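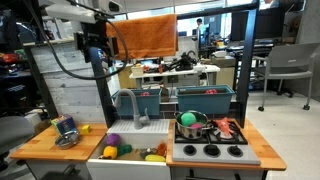 4 min read

Right, quick one tonight because I've got to be up at 5 and I've not packed. But I finished Garneck again last night, all of it, and I need to moan about it somewhere.

For anyone who missed it (most people missed it) Garneck was a detective show set in a seaside town that never seemed to have any daylight. Two series. Eight episodes then six. Ended with Stekoleck standing on the slipway with the phone ringing in her coat pocket and she looks at it and - credits. Gone. That was it. They cancelled it that September and we never found out who was ringing.

I have theories. Everyone has theories. Mine is that it was the brother. My sister thinks it was the harbour master, which is mad, he'd been dead since episode three.

Anyway. The reason I'm cross again is that there was talk of a film. There's always talk of a film. Somebody on the old forum had a cousin in post production who said a script existed, 119 pages, full ending, everything tied up. That was ages ago. Then there was going to be a one-off special. Then a radio version. Then a podcast where two of the cast watched the old episodes back, and that lasted five episodes and stopped without even getting to the good bit with the ferry.

Meanwhile Zomine has had a reboot. ZOMINE. A show about a haunted quarry that I'm fairly sure was only made because they already had the quarry. It's had a reboot and a prequel and now the reboot's getting a Christmas episode. I watched the first half hour of the new one and the monster has a tragic childhood now. Why. He lives in a quarry and eats surveyors, I was fine with that.

So, rewatching. Things I'd forgotten:

The theme tune is so much longer than you remember. Nearly two minutes. You get the whole town, every boat.

Bhattacharjee is the best character in it and I didn't see it first time round. I thought he was just there to bring the files in. But he's the only one who's ever right? In series one he says straight out that the tide tables don't match the statement, and they all talk over him, and it takes them till the last episode to work it out. Watch him in the backgroud of the station scenes. He's always reading something. He gets one proper scene to himself, on the bus, and it's the best acting in the whole thing.

Series two is slower than I'd been telling people. Sorry to everyone I made watch it. The middle two are mostly the custody battle and I'd completely wiped that from my head.

The coat. Still want the coat.

What I can't work out is why it bothers me so much more than other cancelled stuff. Loads of things get dropped. I think it's that they clearly knew what the answer was. You can feel it going back, there's little bits laid down all the way along, the key on the wrong hook, the dog not liking the vicar. Someone sat in a room and knew. And now they've gone off and made adverts or whatever and I'm here at midnight pausing on a phone screen to see if I can read the number. (You can't. I've tried on the big telly as well. First three digits are 0 1 something.)

If they did bring it back I don't even want it flashy. Same cast, older, one long episode. Pick up the phone. Let Stekoleck be retired and annoyed. Let Bhattacharjee be in charge, he's earnt it. No flashbacks to when they were teenagers, no American cousin turning up. And keep the tune, all of it.

It won't happen. I know it won't. Series one is still up on the streaming thing but series two has gone again so I was on the discs, and disc two sticks at the chapel bit, so if anyone has a spare going I'll pay postage both ways and be very greatful.

Need to find my charger. More when I'm back, probaly about the books.

Comments

Wilma Tennant
It was the harbour master. We never saw a body, only the hat.

Tahsin Dewan
Yes to everything about Bhattacharjee. The bus scene!! I show that to people who've never seen the rest and they all want to know what he does next.

Ashley Tapley
Going to stick up for new Zomine, it gets better after the second one. Agree about the childhood though.

Moushumi Roy
I've got the series two set, disc two plays ok as far as I know. Will check the chapel and message you.

Kavinda Jayawardena
There are 23 of us left on the forum if you want to come back. Mostly arguing about the hat.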